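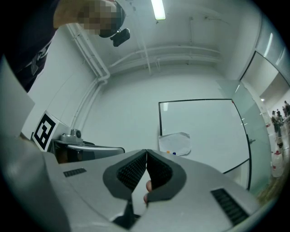
I have been wanting to talk about paint for weeks, so settle in, because this is going to be a long thread and I'm sorry in advance to everyone who follows me for the tomatoes! We finally get to pick a color for the big room upstairs at the Nonholm place, and I've gone completely off the deep end. As you'll notice it is white. White walls, white ceiling, about as plain as a room gets, and up on the left there's a dark shirt (and even that has white printing on it). I don't hate it. I just think a room where people spend whole afternoons deserves a little something.

Some background for the new folks. The white went on before our time, and it's one of those flat ones that picks up every scuff and never gives it back. I've wiped it, I've used the sponge everybody swears by, and I've touched up one corner with what was supposed to be the very same white. It wasn't the same white. It's a good bit pinker, and now my eye goes to that corner every single time I come up the stairs.

So back in June I drove over to Riser, the little paint and hardware store by the feed lot, and came home with 36 sample cards. Yes, I know. The woman at the counter kept handing them over and I kept saying thank you. I spread them out on the bed that night and there was no room left for anyone to sleep.

I got it down to two by living with them taped to the wall for a while. One is Pomare, a soft gray-green, like the underside of a sage leaf. The other is Coven, which sounds spooky but is really a warm mushroomy brown with some pink hiding in it. I'd never have picked it up on the name alone.

Pomare in the morning is lovely. It's cool and quiet and makes me want to drink my coffee slowly. Around suppertime, though, it goes a little bit hospital, and I can't tell if that's the paint or the bulbs up there, which are very blue. I bought warmer bulbs to try and then left the bag in the car for a week.

Coven does the opposite. It looks like nothing much before lunch, sort of like a paper sack, and then the sun comes around and the whole patch warms up and you want to go stand by it. My sister says it looks like gravy. She says this with love, I think.

The ceiling is its own argument. I grew up with the idea that ceilings are white and that's the end of it, but when walls and ceiling are the same color you stop noticing where one ends and the other starts, and I've gotten used to that and kind of like it. So now I'm tempted to run whatever we choose right up and over. Has anybody done this in a room without much trim? Did it feel cozy or did it feel like being inside a shoebox? Please tell me the truth.

Practical stuff, for those who asked. I'm planning on 2 coats over a primer, eggshell for the walls, because flat and I are finished with each other. I got the quote for the paint and it came in a hair over what I'd hoped, but I had set aside roughly $100 for rollers, tape and drop cloths and I own most of that already, so it evens out. The good angled brush is mine and is not to be lent. Family, take note.

Also, a tip from my dad that I pass along every chance I get: paint your sample on a big piece of poster board and leave a border of bare board all the way around. Then you can carry it from wall to wall and hold it behind the door and see it in the dark corner. I made 6 of these and have been walking them around the upstairs like a lady with a sandwich sign.

Home
Explore
Notifications
Messages
Bookmarks
Profile

July 12, 2021

Small update, since a few of you wrote to me overnight (thank you, you're so generous with your opinions!). Most of you say Pomare. A couple of very passionate people say Coven and one of them sent me a picture of her dining room that just about changed my mind. I'm putting the warm bulbs in tonight, bringing both boards up after supper, and I'll post again once I've looked at them with the lights on.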